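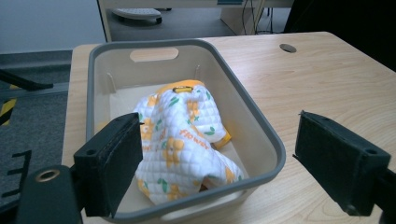 Vimala Chacko me demande si les chambres chez l'habitant vont vider les maisons du village de leurs familles. Je comprends la crainte, Vimala, et je vais essayer d'y répondre un peu longuement, pardon d'avance !

Le projet d'Estton, tel qu'on nous l'a présenté en mairie, prévoit 49 lits en tout, toujours chez des gens qui vivent là à l'année. Pas d'hôtel, pas de résidence fermée l'hiver – j'y tiens beaucoup.
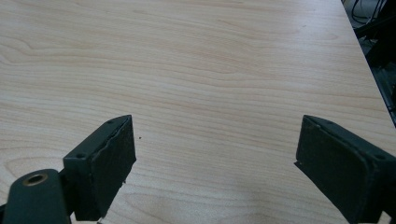
Reste la question du sentier jusqu'au lac de Strebel. Cinq kilomètres, superbes, mais déjà bien abîmés par endroits, et j'aimerais qu'on le répare avant d'imprimer les dépliants.

Joana Cordeiro propose deux visites guidées par jour, avec les anciens tisserands qui en ont envie (et seulement eux). J'ai trouvé l'idée très belle, on sentait toute la salle contente !

Prochaine réunion en janvier, à 18 h, salle du bas. Venez avec vos questions, même les petites – il y aura du thé.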